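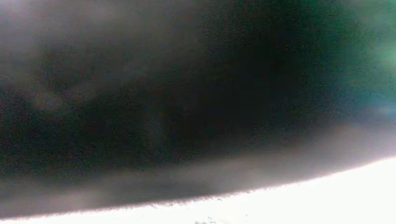
What does it take to get an arm picking parts in a shared shop? A steel table, a roll of tape, a laptop and more evenings than you planned for.

November 17, 2020. Quick update on the arm build, typed between jobs so bear with me. Project name is Rilby now, voted on, done. Wrist camera is running. Exposure is still set wrong, whites blow out and anything close to the lens goes to black mush. Renzo Pagano had a go at the gain and got it a bit better, then we lost the settings in a reboot. So that's on the list again. Save your config, people.

Power budget is fine. Parts so far come to 980 dollars, most of that in the motors. The wrist mount is on its third print and finally clears teh cable.
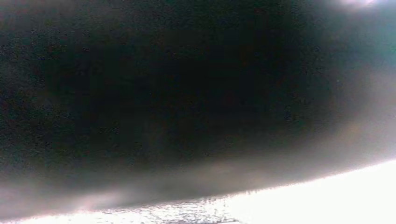 Filed under: Builds / Robots / Shop Floor

THE TABLE

Two zones taped out in yellow on the steel top, smaller one left, bigger one right. Hubcap goes in the right zone, white curved part in the left. Tape is not dead straight. Doesn't matter yet, the script only wants to know which side a part is on. Please don't peel it up to make it neater.

Steel is shiny and the overhead lights bounce right off it. Options are a matte mat, or moving the lights, or living with it. I vote mat. Firnstead has offcuts at 22 dollars a sheet and one sheet should cover both zones.

Cables under the table need sorting before the next open night. Bring velcro ties if you have some. There's tape on the carpet too, leave that where it is, we measure off it.

Still to do: fixed exposure, saved this time. Grip pads, softer ones, the Bellini set is too slick on plastic. A stop button you can reach from the laptop side. Log files, we are up to 2721 saved grabs and half have no lables. Want 3000 clean ones by January.
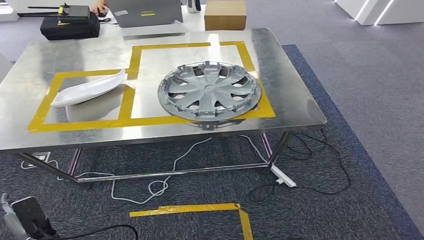

Skorgate wrote in to ask why we don't start with plain blocks and work up to car parts, seeing as a hubcap has clips all round the rim and a gripper will catch on every one. Fair point. We'll run a week of blocks first and then go back to the hubcap. If you have blocks at home, any size, drop them in the bin by the door.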